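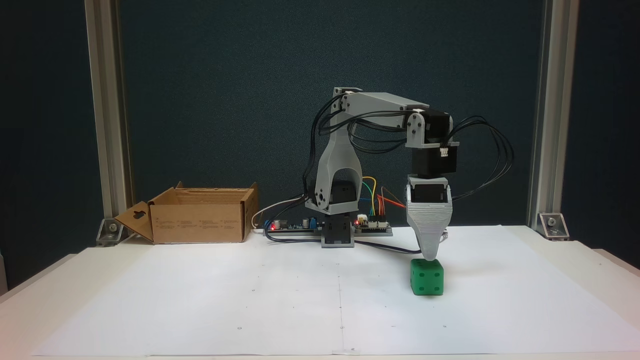 M. Drellen

3/23/25

The second arm is now a question of budget. The printed parts cost very little per arm, and I had let that figure stand in for the whole project. Since November I have kept a proper sheet, and the total for one working station is 639 pounds, not counting my time or the printer.

Servos are the largest line. I bought the first set from Gasix with no spares, which was a false economy, as a single replacement carries the same postage as a full set. The next order will include 2 spares of the size used at the elbow and wrist. The base servo is a separate decision. It takes the load of everything above it, and I would pay for metal gears there before anywhere else.

Cable comes next, and I underestimated it badly. Every joint needs its lead back to the board with enough slack for full travel, so the loops end up large. Extension leads from Olska come in packs of 4 and one pack does not finish an arm. Budget two packs, plus sleeving if the arm is going to be moved about. I have left mine unsleeved.

The control board I already had. Bought new it would add nearly a fifth to the electronics. It is longer than I would choose for a bench this size and has to lie along the back of the table. If the second station goes ahead I will look at the Ilie board, which is shorter and takes the same connectors, though the lead time quoted to me was 19 working days.

Frame and table: aluminium extrusion, corner brackets, bolts, a fabric panel for the backdrop. Extrusion is cheap by the metre and expensive by the cut. Have it cut once, to one length, and design round that. The white paper on the table top goes down as a consumable. So do the objects for the arm to handle, and a cardboard box costs nothing.

Grippers are where I have yet to settle on a number. Reprinting fingers is a matter of filament and an evening. A bought gripper with position feedback costs more than the rest of the wrist together, and I cannot yet say what I would gain from it on small cubes. For now the line reads "printed, revise later".

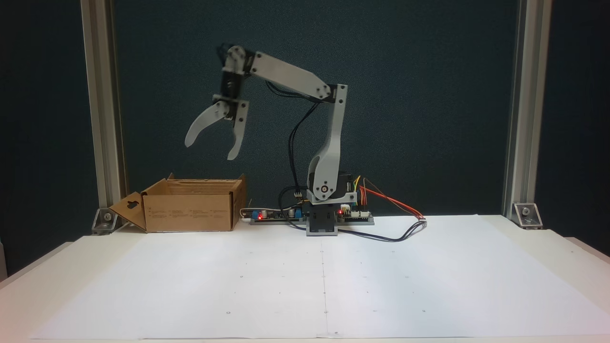 Olska_user wrote under the previous post that I should put the power supply on its own line and size it for all the servos stalled at once, as a shared supply was the first thing they had to replace. I have added the line. It is blank until I have measured the stall current, and the order for the second arm waits on that.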